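Visit report: Meden packing plant, Draltalar
Automation at the end of the filling line 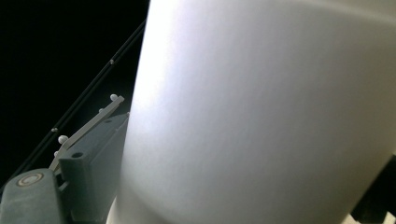

Purpose of the visit

Meden opened its Draltalar site to outside visitors on 3/3/19. I attended with a group from several small packers in the region. My interest was narrow: how the site moved case loading from hand work to robot cells, and what happened to the jobs of the people who used to do it. The filling hall was on the tour as well, but I have left it out except where it affects packing.

The plant

Meden fills white cylindrical containers for the catering trade and runs 2 packing lines. The older one, called Gilani after the building it stands in, was entirely manual until last spring. The newer one, Fornetti, was laid out for robots from the start. Both feed the same palletizer and the same dispatch dock.

The site employs 79 people over all shifts. Of these, 28 work in packing. The packing headcount is the same as before the robots were installed, but the mix of jobs is different. Fewer people load cases. More of them set up cells, check seals, and teach grips.

Teaching grips

Most of the tour time went to this step, and it was the part I knew least about. Containers on these lines have a smooth, matte wall with no handle. A grip that is too light lets the container turn in the fingers, and one that is too firm can mark the wall or distort the rim. Meden's earlier approach was to have an outside programmer enter the pick points by hand. Each new container took several visits, and small changes in wall thickness meant starting over.

The present method uses a hand-held gripper. A packer closes it on the container and makes the pick the way it should be done. White spherical markers on the gripper let the system track its position, and the recorded movements are used to train the robot cell. A new container size needs 225 recorded picks before the cell is released for a trial run. The work is split into short sessions, and nobody holds the tool for a full shift.

Siham Younis, packing supervisor, explained how people are chosen. The first recordings were made by engineering staff, and the cell learned approach paths that were tidy but slow. When experienced packers took over, they came in lower on the container and at a steeper angle. Cycle time on Fornetti dropped enough that the palletizer had to be adjusted. Recording is now open only to people with at least one year on the line.

Changes for staff

Lifting. Loaders on the old Gilani line turned and lifted all shift. That movement is now done by the cell. Staff still lift by hand during changeovers and when a cell is stopped. Younis said complaints about shoulders have gone down and complaints about wrists have not. The hand tool is suspected, and a lighter handle is on order.

Pace. Packers used to set their own rhythm within the hourly target. Beside a running cell they follow its pace, and two of the packers I spoke to disliked this. One had asked to return to manual work and was moved to special orders, where short runs are still packed by hand.

Pay. Grip recording carries a skill supplement, paid by the session. It was introduced four months after recording began and was not backdated. This came up more than once over lunch.

Training. Zarmeena Jatoi runs the in-house course, which lasts three days. The first covers safe stops and restarts, the second the hand-held tool, and the third fault finding. She would like a fourth day for reading the cell's error log. At present packers call a technician for faults they could clear themselves, and the night shift has only one technician.

Points that were not settled

I asked who owns the recordings. Meden treats them as company data, the same as a machine setting. Staff representatives have asked for a written rule on whether one person's recordings may be used to judge that person's speed. A draft exists but has not been signed.

I also asked for the reject rate before and after. The figures given were for Fornetti only, and that line has never run by hand, so no comparison was possible. Gilani figures were promised for later in March.

Notes for our own site

Our runs are shorter than Meden's and our containers change more often, so the number of recordings per size would be a heavier load for us. Before any purchase we should settle the supplement and the data rule. I have requested a copy of Jatoi's course outline and the floor plan of the Gilani line.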